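Erzsébet Deák
Oct 17, 2022
Thread on what we're buying for the robot bench next year and what we're putting off. A few people asked after my last budget post, so I'm writing it all out.
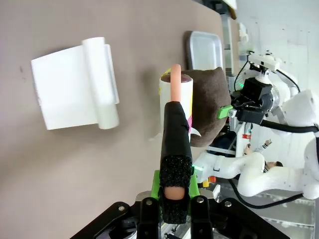

1/ Background first. We're a small lab in a rented unit. We teach arms to do table chores: pick up food items, move cups, tear off a paper towel, wipe. The equipment money comes once a year and I do the sheet. I'm not the best programmer in the group, but I'm the one who remembers what we ordered.

2/ The biggest mistake in last year's sheet was treating the arm as the purchase. The arm was one line. Then came mounts, fingers, cameras, cables, a power strip that could take the load, and a table that didn't rock. Each one was small and each one needed its own approval.

3/ So this year every arm goes in as a station. A station is the arm, gripper, camera, cabling, table share and spares for a year. If we can't afford the station, we don't order the arm.

4/ We're asking for 2 new stations. I had more in the first draft and took them out. We don't have the people to run them every day, and a station that sits idle still needs software updates and floor space.

5/ Fingers. These are our most frequent small purchase. We like a grainy black grip surface for soft things. Put something like a pink sausage in a hard smooth finger and you either squash it or lose it. The grainy surface lets you hold with less force.

6/ The surface wears, though, and the wear doesn't show up as a clean failure. You get a few more drops a week and people start blaming the policy or the lighting. We now swap on a schedule. I budget 10 sets of finger pads per station per year.

7/ We priced two sources for pads. Brikdale sells them cut and backed, ready to go on. Premus sells sheet and you cut it yourself. Premus is much cheaper until you add up the time somebody spends with a knife and a template. We're going with Brikdale for the new stations and finishing the Premus sheet on the old ones.

8/ Brackets we print ourselves, in bright green. Pick one color for printed parts and stay with it. When something green is lying on the floor, whoever finds it knows it belongs to a gripper and goes in the parts bin.

9/ Screws. Buy the good assortment box and buy it twice. I put it in as its own line this year after a purchasing question about why we had eleven separate hardware store receipts in September.

10/ Cables. Thick cable coming off the gripper head has to loop somewhere. If you don't leave enough slack, the arm pulls on the connector at full reach. If you leave too much, it drags on the table and knocks things over. We've settled on one length, and I order a spare for every one in use.

11/ Cable is also where I'd tell a new lab to spend more than feels reasonable. A bad connector costs you an afternoon to find. I have lost several afternoons to the same one.

12/ Cameras. Small ones near the gripper, one per arm. The camera itself isn't much money. The mount, the calibration time and the replacement after someone bumps it are what you should plan for. I carry one spare per two arms and that has been enough so far.

13/ Two arms at one table or one? We went with two. It costs more and the reach areas overlap, so you need to think about collisions. But a lot of table work wants a second arm. One holds, the other pulls or wipes. If your tasks are all pick and place, buy one arm and keep the difference.

14/ The table. Gray top, matte, nothing shiny. Ours has picked up a few smudges and I'm not replacing it for that. Check that the top is stiff before you bolt or clamp anything to it. Our first one moved whenever an arm stopped short.

15/ The props line. This one gets questions every year, so I'll defend it here. Props are paper towel rolls, cups with printing on the side, shallow metal trays, pretend food, fuzzy and felt things. They get torn, stained and carried off to other tables. They need replacing like any other consumable.

16/ Paper towels are the only prop where we use the real thing and throw it away after. A sheet that has been pulled and curled doesn't lie the same way again. If you do this kind of task, buy by the case.

17/ For everything else I try to buy at least two of the same item. If the one cup you trained on goes missing, you can spend a week finding out how much your system cared about the printing on it.

18/ Software. We have two quotes for the logging and playback tool. Vi charges per seat. Pelto charges per station. With few stations and a lot of students coming and going, Pelto is the better fit for us. A bigger floor with a fixed crew might come out the other way. Ask for both on paper and do the sum with your own headcount.

19/ Ask each vendor what happens to your recordings when the license lapses. One of ours answered in a sentence. The other one sent a twelve page document and I still had to call.

20/ Numbers, since that's what most of you came for. Running cost per station, without the arm and without salaries, comes to roughly 2390 dollars a year for us. That covers pads, cables, props, the spare camera share, print filament and the small hardware.

21/ I got that figure by going back through the receipts and sorting them by station. It took most of a week. From now on every receipt gets a station number written on it the day it comes in.

22/ Lead times. The arms were quoted at four months. I plan for longer, and I time the table and the electrical work to the arm delivery. Last time the tables came first and turned into storage, and clearing them was its own job.

23/ Floor space. Measure with the arm stretched out, then add room for a person to get past behind it. Also leave a place for people to sit or stretch out during long sessions, off to the side and clear of the reach. We left that off the first floor plan and had to move a stand and a shelf later.

24/ What we're not buying this year: a mobile base, a force sensor for the older arms, and a nicer enclosure. The force sensor is the one I'm sorry about. It comes back on the list if the pad budget runs under.

25/ What I cut and then put back: a second emergency stop per table. It's cheap. With two arms running and someone working on the far side, one button is too far away for somebody. Put it in the sheet at the start so you don't have to argue for it at the end.

26/ On used arms. We looked at a pair from a lab that was closing. The price was good. The controllers were a version behind and the vendor wouldn't quote repairs on them. If you have a person who likes fixing things, maybe. We don't have that person this year.

27/ How I lay out the sheet, for those who asked. One tab per station. One tab for shared things like the printer and the tables. One tab called "later" where every request goes that we said no to, with the name of who asked. I read that tab first when I start the next year.

28/ A couple of replies asked if we lease. No. The lease terms we were offered didn't allow changing the fingers or adding our own camera mount, and we do both all the time. Read that section before you look at the monthly price.

29/ The sheet goes in next week. If you run something similar and your yearly cost per station is a lot lower than mine, please send me your pad and cable lines. Those are the two I'd most like to bring down.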